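Visiting the Jiltgate build night

I'd been promising Pascual Villalba I would come see the Jiltgate workshop ever since he stopped answering messages on Tuesday evenings. Two trains and a bus later (the 14, which does not go where the map says it goes) I was standing at the door at ten past six with a bag of oranges, because I never know what you bring to a robot build.

Jiltgate is a shared place. You pay by the month, you get a shelf and a key, and you sign up for the big tables on a sheet by the coffee machine. Pascual and his friends have been at it since February. Their thing is called Voicu, and the goal is a home helper arm that learns small tidying jobs from people doing them first, with a gripper in each hand. The arm itself lives at Pascual's apartment, bolted to a kitchen counter that his landlord has not been told about. What happens at Jiltgate is the gripper building and the practice.

I got the long version of the gripper story before I'd even sat down. The first pair had straight fingers and dropped everything smooth. Then came a pair with rubber tips that were great for a week and then started peeling. The ones they use now have a big cutout in the finger so it gives a little when it closes, and Pascual is so proud of that bend! He printed seven versions of it. He had opinions about every one of them and I heard all of the opinions.
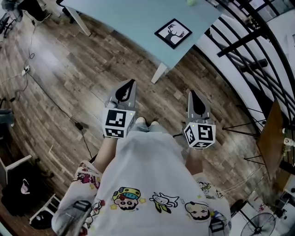

The marker cubes took longer than the fingers, which surprised me. The patterns have to sit dead flat, and a tiny bubble under one corner is enough to make the tracking jump. Their first set was printed on plain paper and glued down with a glue stick – you can guess how long that lasted. The second set went onto vinyl, shiny vinyl, and the ceiling lights bounced off it so badly that half an evening's work went in the trash. Matte is the answer. I wrote MATTE in my notebook and underlined it, as if I'm ever going to need it.

Most of the electronics come from a little kit seller called Andidton, and everyone there has the same two complaints: the connectors are too stiff and the manual was written for a different board. The software that matches up the recordings is named Vorex. It was put together by one of the regulars on his lunch breaks and it has exactly one error message. They like it anyway. When I asked how many takes they had so far, Pascual pulled up the folder and it said 1533, and he told me he'd happily throw out the first 100, where people were still learning to move slowly enough.

Then they let me have a go. I figured it would feel like using salad tongs, and it does for maybe a minute, until you notice how much your own wrists do without asking you. With fingers I just pick things up. With these I had to come in square, stop, close, wait, and only then lift. I kept rushing the wait. Pascual stood next to me saying "slower" in a very kind voice, and by the end I'd gotten an orange from one side of a table to the other without squashing it, and I was much too happy about that. 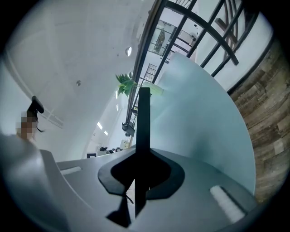

Pascual says the weight is the next thing on the list. After a long session your forearms know all about it, and he'd like to shave down the housing and move the battery farther back toward the hand. There was a whole argument about that over the oranges. One camp wants the battery on a belt with a cable up the sleeve, the other camp says cables are how you pull things off tables. I'm with the no-cable people, for what a visitor's vote is worth, but the belt people had drawings.

If you want to go yourself, Tuesday is the night, and you should write ahead so that somebody comes down to let you in. Wear sleeves you can push up. There's coffee but no milk, and the last bus back leaves earlier than you'd like, so I missed the part where they run the new takes through Vorex and see what sticks. Pascual has promised to send me the results. He has also asked for more oranges, the small ones this time – they fit the grippers better.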